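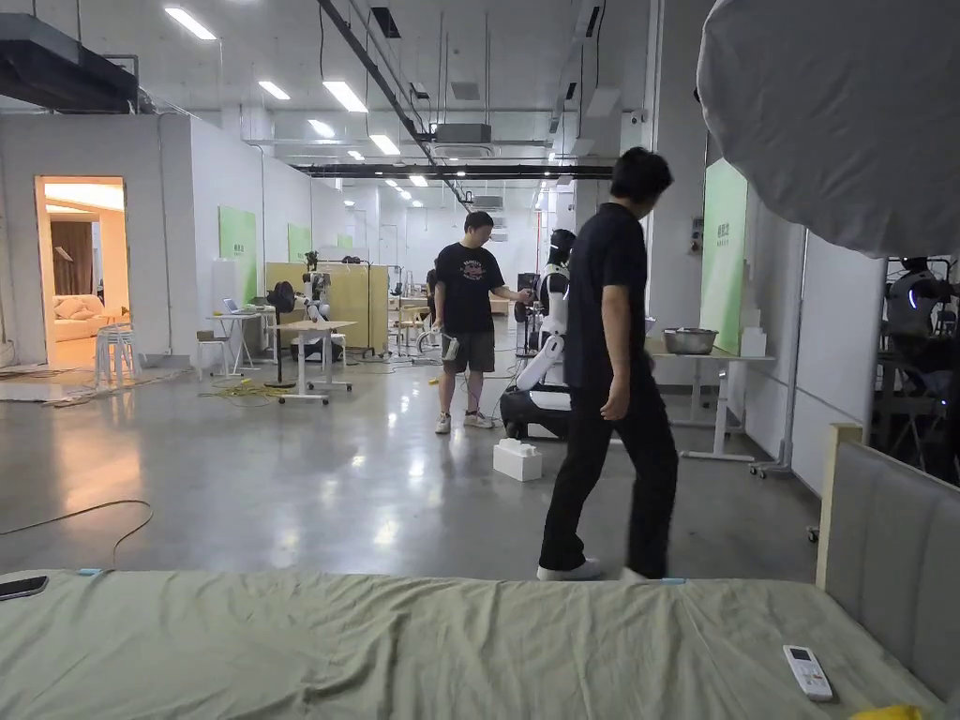 Robots at the back, a bed with a pale green sheet at the front, and a couple of the team in between.

I've been putting together next year's kit budget, and I promised I'd share the floor as well as the spreadsheet. So have a look round before you send me your wish lists!

The big ticket is another humanoid on a mobile base, like the white and black one by the chap in shorts. Schwaiger and Gamix have both quoted, and Gamix came in 902 pounds cheaper - but their price leaves out the spare battery, so it's closer than it sounds.

Then there's all the dull stuff I forgot last time (sorry, Fouad Belhaj, you did warn me). Tables on castors, fans, cable covers. I've got leads trailing over that concrete, yellow ones in a tangle under the fan, and Feltstead want 61 pounds a length for floor covers. I'm ordering 7.

Bedding gets its own line this year too! I've put 730 pounds down for sheets, clips and a second bed, all from Zestton if they can deliver by May. Anything else you need, tell me before I send the form off.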